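Print this release
E-mail this release

20/01/2021

ESTSIDE PUTS A GRIPPER IN YOUR HAND AND ASKS YOU TO DO THE LAUNDRY

Estside, the Flolasley maker of tools for people who teach robots things, today began taking orders for Stestach, a hand-held gripper kit for recording how cloth gets folded. Customers have been asking for it since last March. Several of them have also asked whether it comes with someone to do the folding. It does not.

The idea is an old one with a new handle. A person holds the gripper, picks up a shirt with it, folds the shirt and puts it down. The kit keeps a record of how the fingers moved, and the record goes off to train a robot arm which will, given time and a great many shirts, have a go at the same job.

"Folding is easy until you have to explain it," said Shahla Kermani, who leads product development at Estside. "I've been doing it since I was six and my first written instructions ran to 40 steps. The robot got as far as the second sleeve. Now I just pick up the gripper and show it."

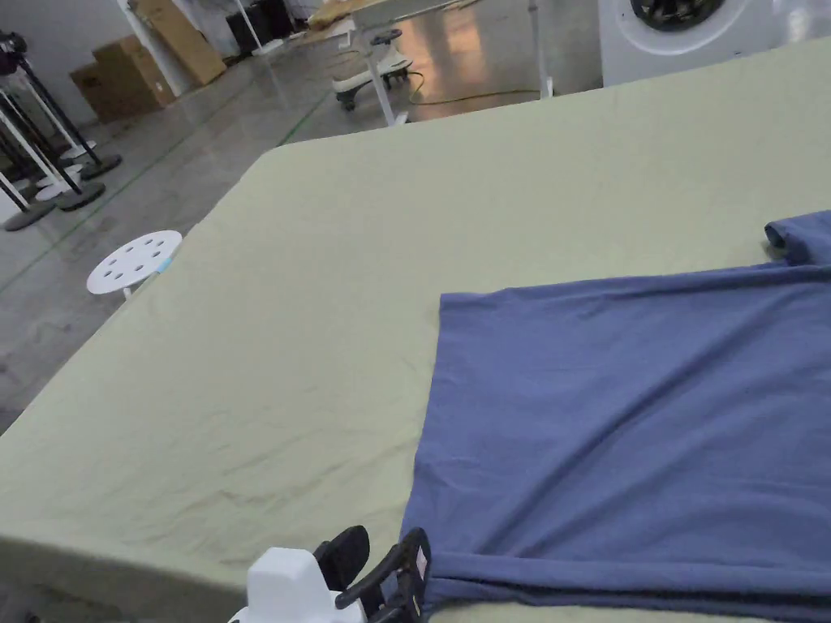
Hems were the sticking point. A single layer of T-shirt lying flat on a table gives a gripper very little to get hold of, and early versions of the fingers tended to push the fabric along in front of them like a small snowplough. The fingers on the finished kit are black, angular and open in the middle, and they fit a white housing that stays in the hand through a long afternoon. Estside knows about the long afternoons. Its own staff recorded 2,479 folds before the design was signed off, and two of them have since bought clothes that don't need folding.

Stestach is sold as a single gripper or as a pair. Both versions come with a charger, spare fingers, a carry case and the Asadi software, which sorts recordings by garment and lets the user throw away the bad ones. Most new users throw away almost 900 before they are happy, according to the company, and feel better for it.

"We trialled it on towels, shirts and one fitted sheet," said Ladan Abbasi, head of customer training. "I would like to thank everyone who worked on the fitted sheet. We are not claiming support for fitted sheets at this time."

The single kit costs £363 before VAT. Pairs are priced on request, as are spare fingers in quantity. Orders placed now will be sent out in March from the Flolasley workshop, and each one includes a remote training session with Ms Abbasi's team – bring your own T-shirt, preferably one you aren't fond of.

Universities and colleges can borrow a kit for a month before deciding. Estside asks that it be returned clean, charged and with all its fingers.

About Estside
Estside designs and builds hand-held recording tools for robotics teams. The company is based in Flolasley, where the office ironing pile is nobody's responsibility and is now considerable.

Press enquiries: Estside press desk, Flolasley. Review kits are available on loan.

Print this release
E-mail this release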